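Subject: Re: [brustomcombe-beds] Slack cover and side panel, Kusteck bed
From: Svenja Thaler
To: brustomcombe-beds

On 24th March, Demyd Karpenko wrote:

> The bed in the long room has been put together with the padded
> panel from the Kinnear set, and I have two questions before we
> make the next cover.
>
> 1. The mattress cover does not lie flat. I pulled it towards the
> foot and it came back. Is the cover too big, or has it been put
> on badly? Yesenia thinks it should go through a hot wash to
> shrink it. I would rather ask first.
>
> 2. The panel is meant as a headboard but we have it along the
> long side. Does the mattress need a gap there, or can it be
> pushed hard up against the padding?
>
> The foam is the Eteck block, cut here.
>
> Demyd

Please do not put it through a hot wash. The label in the Kusteck covers is sewn into the zip seam at the foot end and is easily missed. The cloth is cotton with a stretch yarn running across the width. Hot water will take the length in first and leave the width much as it was, so the cover ends up short and still slack. Guadalupe lost one that way in November and it is now a dust sheet.

On question 1, there are two kinds of creasing and they want different treatment. Long creases running head to foot mean the cover is too wide for the block. Short shallow ones, going in no particular direction, are usually the cover sitting askew on the foam. The foam grips the cloth, so pulling at one end moves the top few inches and no more. It then creeps back, as you found.

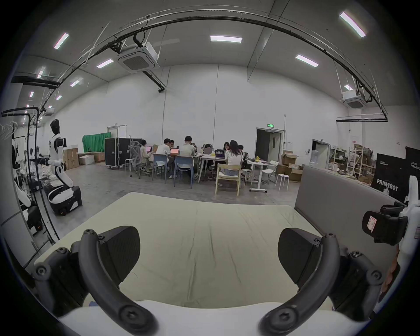 Brustomcombe Beds List Digest, Vol 50, Issue 5

The pale yellow-green cloth is only slightly wrinkled, and I would not cut or restitch anything on the strength of that. Take the cover off completely and check the block before blaming the sewing. The procedure I use:

Unzip on three sides and fold the top back on itself, inside out, as far as the head end. Do not drag it. Lay a thin sheet of plastic on the foam (a dry-cleaning bag slit down one side is enough). Bring the top back over the plastic, line up both corners at the head, then both at the foot. Close the zip halfway along each side before finishing either side. Draw the plastic out last, through the foot end, with one person holding the cover down at the head.

With the cover off, measure the block at the head, the middle and the foot. The pattern is drawn for a block 100 cm wide. The cover is cut up to 5 mm under that and relies on the stretch to close up. If the block has been trimmed narrow the cover will be slack no matter how it is put on, and the remedy is a strip of wadding along the side away from the panel, glued at the ends only. Hand-cut Eteck foam tends to wander inwards towards the middle of a long cut, so the middle reading is the one I would like to see.

On question 2, leave a gap. The grey panel has a smooth face and a rounded top edge, and there is no piping on the drawing to protect the corner where the face turns over. If the mattress is pushed hard against it, the padding takes a set at mattress height and the mark does not come out of that cloth. Sosina's note for the Kinnear set gives 5 mm. I would go a little wider on a long side, where people lean on the panel to get up and the mattress is pushed across each time. Two felt blocks screwed to the bed rail will hold the distance. Do not fix them to the panel.

The panel fixings also need looking at if it is going to stay where it is. As a headboard it hangs from two bolts and carries very little. Along the side it gets knelt against and pulled on. Sosina has a bracket drawn for this, with the holes at 50 mm centres and slotted so that the gap can be adjusted after the bolts are in. I have asked her to post it as text with the sizes written out, as the list strips drawings.

On the next cover: hold off until we have the three widths. If the block is true I would keep the present pattern and change only the zip, taking it all the way round the foot corner. Most of the trouble in getting these covers on straight comes from that corner. Guadalupe has enough of the yellow-green for one more cover, from the same roll, plus a short length that would do for the strip.

Could someone also say which way the nap runs on the grey cloth? I have it down as running top to bottom, but my notes are for the older panel.

Svenja

--
brustomcombe-beds mailing list
Please trim quoted text before replying.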